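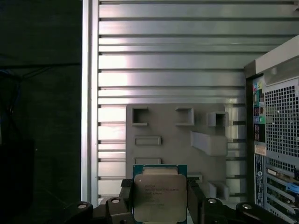
Notes for the Monday session, August 5, 2024. Slow down on the second half, I rushed it in June.

Start with the claim. The Stoto paper says a policy trained on wrist-camera footage alone can place parts in a fixture it has never met. I wanted that to be true. We spent the spring at Drarkosham trying to get the same result and I'm less sure than I was.

Say what we ran. 2,384 demonstrations, all recorded from the wrist. 300 test trials, split evenly between the old fixture and the new one. Same gripper, same black printed fingers. Don't get drawn into the training settings, they're in the handout.

Now the awkward bit. On the old fixture it does well. On the new one, 44 failures, and most of them look alike: the arm goes confidently to a spot that would have been right before we changed the plate. To me that looks like memory. The Grorier people call it "partial generalisation". Let them, but ask what result would have made them call it something else.

Point about the view. When the gripper holds a processor upright, the chip hides some of the fixture behind it. The lower slot is partly covered by the very thing you're carrying. So what is the policy using in the last stretch? We don't know. Background is my guess – slatted wall, bright rail, the computer tower off to the right. Those make very good landmarks if you never move them.

Somebody will say "add more data". We did. The last 487 demonstrations moved the score by less than the gap between two runs with different seeds. PAUSE HERE. Let them write it down.

What I would accept as evidence: cover the wall, take the tower away, shift the plate, test again. Azimi's group has tried the first of these and says it's fine, but on one plate and with no seeds reported. Be polite about this, they may be in the room.

If asked whether the method is useless – no. For a cell that stays put I'd use it tomorrow. My quarrel is with the word "unseen" in the title.

Skip the backup slides unless someone asks about grip force. Water is on the left of the lectern.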